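Winter Walk-Through Checklist, Guest House at 464 Ronum Lane
Completed by Vilhjálmur Brøndum, Jan 29, 2021

I've filled in the usual list and then, as usual, written more beside it than the list has room for. Please read the comments even where the item says OK, as a few of them have small jobs hiding inside!

SMOKE AND CARBON MONOXIDE ALARMS

Smoke alarm, upstairs hall: OK
Smoke alarm, kitchen end of hall: OK
Smoke alarm, back bedroom: REPLACE BATTERY
Carbon monoxide alarm, by furnace closet: OK

Comments: The back bedroom alarm did sound when I held the button, but it was a tired little sound and I would not want to rely on it to wake a heavy sleeper (my brother-in-law, for instance, would carry right on through it). There are spare batteries in the drawer under the phone. The date on the carbon monoxide alarm is still good, and I have copied it onto a piece of tape on the closet door so the next person doesn't have to get up on the stool.

HEATING AND HOT WATER

Furnace filter: CHANGED
Clear space around furnace: NEEDS WORK
Water heater, leaks at base: NONE SEEN
Hot water at bathroom tap: OK
Portable heaters: SEE COMMENT

Comments: Somebody has gone back to keeping the folded card tables in the furnace closet. I know they fit there beautifully, but they have to live somewhere else, and I've leaned them in the laundry room for now. As for the portable heater, it is the older Cateck and its cord gets warmer than I like near the plug. I have put it on the top shelf with a note on it. Let's not lend it to guests again, however cold they say they are. The newer one is fine, so long as it goes straight into the wall and well away from the curtains.

BEDROOMS

Path from bed to door: OK in both rooms
Windows open fully from inside: FRONT OK, BACK STICKS
Bedside lamps and cords: OK
Rugs lie flat: NEEDS WORK

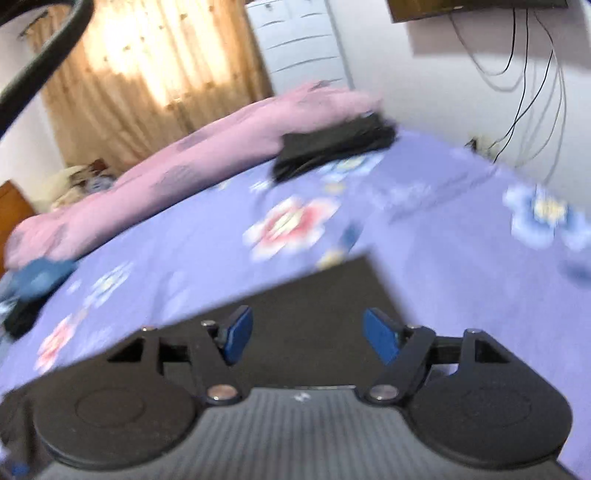
Bedroom, with the gripper reaching toward the bed.

Comments: The back window does open, but only after a good shove with the heel of the hand, and a guest in a hurry at night shouldn't have to learn that trick. I rubbed a candle stub along the track and it helped a little. It really wants the old paint scraped off, and I'd like that done before the March bookings begin. The front room rug has curled up again at the corner nearest the door. Rug tape, please, the wide kind, or else let's roll it up and enjoy the floor.

STAIRS, PORCH AND WALKS

Handrail, inside stairs: OK
Handrail, porch steps: LOOSE
Porch light: OK
Salt and shovel by the door: OK

Comments: The porch rail moves when you lean on it, and this is the one I would fix first. I tightened the 2 lower screws, and one of them just turns and turns. Mrs. Hwang next door has kindly offered a longer one from her own supply. Until it's mended I have tied a strip of yellow cloth around the post.

KITCHEN

Fire extinguisher, gauge in green: OK
Stove burners light and shut off: OK
Outlet by sink, test button: OK

Comments: No complaints at all, and the extinguisher is back on its hook where it belongs.

STILL TO DO

Porch rail screw
Back bedroom alarm battery
Back window track
Rug tape, front room
New home for the card tables

I have the key until Sunday and can let anybody in who wants to get started.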